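Home Products Shoe Care Repairs Delivery Contact

Grodham Cream Polish, Black

5 October 2024
By Rehema Ondieki
2 min read

Grodham Cream Polish is a soft wax cream for smooth leather shoes and boots. It puts color back into scuffed areas and leaves a medium shine after brushing. We stock it in black, dark brown and neutral. The jar holds 70 ml and has a metal screw lid.

The cream suits dress shoes, work boots and plain leather bags. Do not use it on suede, nubuck or any fabric upper. Patent leather needs a different product, and the Andum patent cleaner is the one we carry.
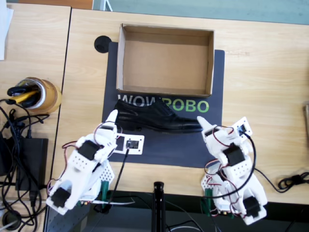
Rehema Ondieki

Start with clean shoes. Take out the laces and brush off dirt from the welt and around the tongue. Wipe the leather with a damp cloth and let it dry at room temperature, away from heaters.

Put a small amount of cream on a cotton cloth or a dauber. Work it in with small circles, one section at a time, beginning at the heel. Creased areas across the vamp take more cream than the toe does. Leave the shoe for 20 minutes, then brush firmly with horsehair. A second thin coat is fine on worn leather. One thick coat will stay tacky and pick up lint.

For a higher shine on the toe cap, follow with a hard wax such as Jiltitz. Apply it with a drop of water on the cloth and keep it off the parts of the shoe that bend.
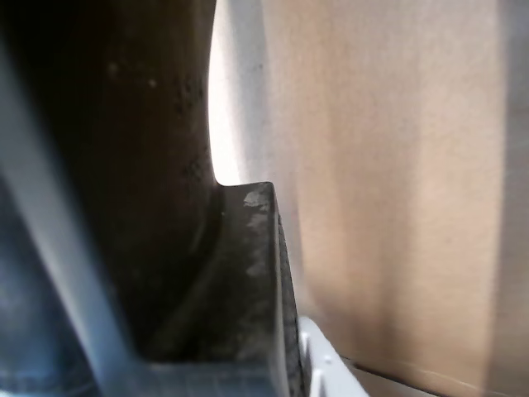

Color match is the question we get most often by email. Black is simple, but dark brown varies a lot between makers, and leather that has seen a few winters may have gone nearly black in places. Try the cream on the inside of the tongue first. If the match looks wrong, choose neutral, which conditions the leather without adding color.

The cream contains beeswax, a light solvent and pigment. Use it near an open window and put newspaper down. Pigment will mark pale wood, carpet and shirt cuffs. Store the jar upright with the lid tight. If the cream shrinks from the sides it has lost solvent and will be harder to spread, though it can still be used.

A full jar lasts most people a year with two pairs in regular wear. Dorian Hoarau at our repair counter uses the same cream on resoled shoes before they go back to customers.

Item number: 2058
Colors: black, dark brown, neutral
Size: 70 ml
Goes with: Krasniqi horsehair brush, Jiltitz hard wax

The neutral jar is out of stock until December. Black and dark brown ship within 2 working days. Unopened jars can be returned by mail or at the counter with the receipt.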